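Caderno de bancada, junho, 9h10

Continuação da comparação entre as duas versões de dedos para a garra de mão. Os Skerketti são os azuis, com textura em grelha fina. Os Rawat são lisos e ficaram para a parte da tarde. A Styliani Alexiou mudou a rotina: primeiro tecido escuro sobre a cama, depois toalhas. Abertura máxima nos dois casos, sem mexer na mola.

A aproximação faz-se com os dedos bem abertos e os blocos azuis virados um para o outro, sobre o tecido preto estendido na manta clara.

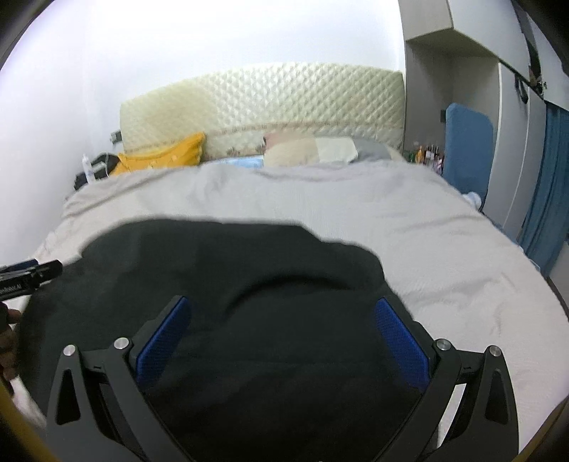
Porque não usar a mesma força de fecho para todos os tecidos?
Com a força das toalhas, o tecido fino escorrega quando a prega é pequena; preferimos registar um valor por tecido e comparar os dedos dentro de cada grupo.

Contas da manhã: 184 tentativas com os Skerketti, 42 falhas. Quase todas na entrada, com um dedo a passar por cima da prega em vez de a apanhar. Repeti 4 com o punho mais inclinado e correram melhor, mas é pouco para concluir. O controlador Plallport perdeu a ligação uma vez; reiniciei e anotei no ficheiro.

Depois do fecho, o pano preto junta-se entre os dois dedos e ganha vincos fundos onde fica esticado.

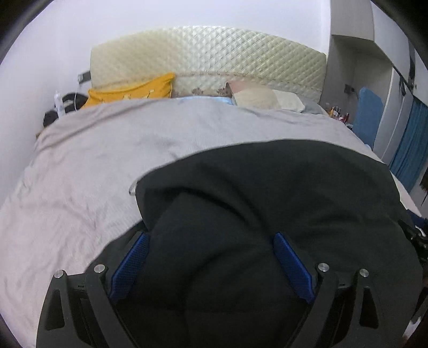

Para medir isto a sério falta-nos a força em cada dedo, e o sensor só lê o lado esquerdo. A Jolene Mudgway ficou de pedir o segundo à Stovby. Até lá, comparar apenas falhas e tempo de fecho.

Por fazer: apertar os parafusos das articulações antes de montar os Rawat, copiar os registos da manhã, confirmar se o atraso da câmara é o mesmo nas duas garras.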